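December, bench 3, after lunch

Plurkon batch again. Mixed 1000 g dry to the ratio on Thư Kiều's card, too stiff, wouldn't level in the Varham molds. Second mix a bit wetter and that went in fine. Surface bubbles on both – tapping the bench helps a little, not much. Need to try pouring slower from one corner.

Sanded the November tiles while waiting. 1000 grit then 3000. The 3000 hardly changes anything on the gray ones, only shows on the dark. Skip it for the Orlandini samples unless they ask for gloss.

Tile 1279 has a hairline crack, corner to middle. Same corner as last time so I'm blaming the mold. Marked it with tape, dont use.

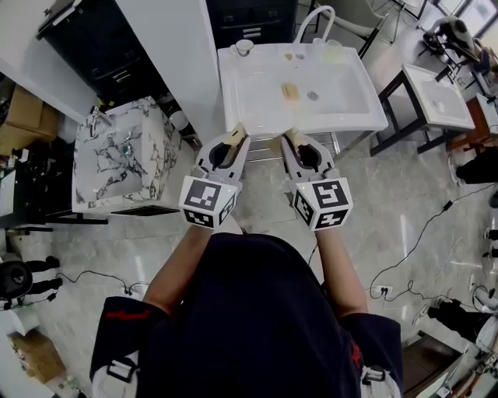
2 min read

Cleanup notes, becuase we keep arguing about it. Plaster slop does NOT go down the sink. Scrape into the bucket, let it settle overnight, pour off the clear water, bin the cake. Sponge the molds, no scrubbing, the rubber is already going dull on two of them.

Flaltavgate order: they want the edges rounded now. Fine, but that's a new master and I haven't got time before the break. Thư says file them by hand. Tried one – 20 minutes and it looks chewed. Will ask about a router bit.

To do
order more release spray
weigh the water instead of using the jug!!
new mold for 1279 corner
demold second mix tomorrow morning, not before

Pigment lid was left loose again, top layer is clumpy. Sieved it, seems ok.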